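Automation Maintenance 2
Handout 8: Care of a Two-Finger Hand-Held Gripper
Welgate Technical Program, revised 16 Mar 2019

Read this handout before the bench session. Bring the Omo service sheet and your own hex keys. The room has one set of torque drivers for each bench and they stay on the bench.

1. What we are maintaining

The unit is a parallel pair of linkage arms driven from a common body. Each arm turns on a pivot housing at its base and carries a finger pad at its tip. An operator holds the unit and works through a pick-and-place task, and the camera on the unit records the view over the body toward the fingers. For the record to be any use, the fingers have to open to the same width every time and the camera must not shift on its mount.

Most faults reported to the Dekow service desk fall under three headings: play in the pivots, dirty or lifting pads, and cables that have been pulled. The checks below follow that order.

2. Start-of-shift check

Do this with the unit switched off and lying flat.

Open the fingers fully by hand and let them close slowly. Movement should be even on both sides. If one arm lags, mark the unit and go to section 3.

Look at each pivot pin from above. A pin that stands higher than its neighbors has started to back out.

Press each pad sideways with your thumb. There should be no creep at the edges.

Run a finger along the cable from the body to the first clip. Feel for kinks and flat spots.

Then switch on, open the fingers fully and look at the camera view. Both pads should be in view, with clear space between them. Compare it with the view saved on the setup card for that unit.
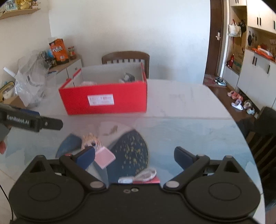
Figure 1. Fingers wide open over a glass-topped table. The pivot housings are at the two lower corners, and four silver pins join the linkage arms.

Use the two pivot housings as your reference when you compare views. They should sit at the same height on the left and right. If one is lower, the camera has rotated on its mount. Loosen the clamp a quarter turn, correct it, tighten, and check again. Do not correct the view in software.

3. Play in the pivots

Hold the body still and rock one finger pad toward and away from you. A small amount of movement is normal. The limit is on the Omo sheet, and you measure it at the tip of the pad with the dial gauge.

If the play is over the limit, replace the pin and bushing together. Clean the bore with a dry swab first. No oil goes on these bushings. Oil holds dust, and the dust wears the bore.

Write the cycle count in the log whenever you change a pin. The bench unit stood at 3,604 cycles when its left outer pin was last changed.

4. Pads

Wipe the pads with a lint-free cloth and the Harasym cleaner, 50 ml bottle, blue cap. Let them dry before closing the fingers. Replace pads in pairs, even if only one is worn, and run the opening check again afterward.

5. Before next session

Complete questions 1 to 9 on the worksheet. For question 6 you will need the log page from your own bench. Hand the sheet in at the start of the October lab.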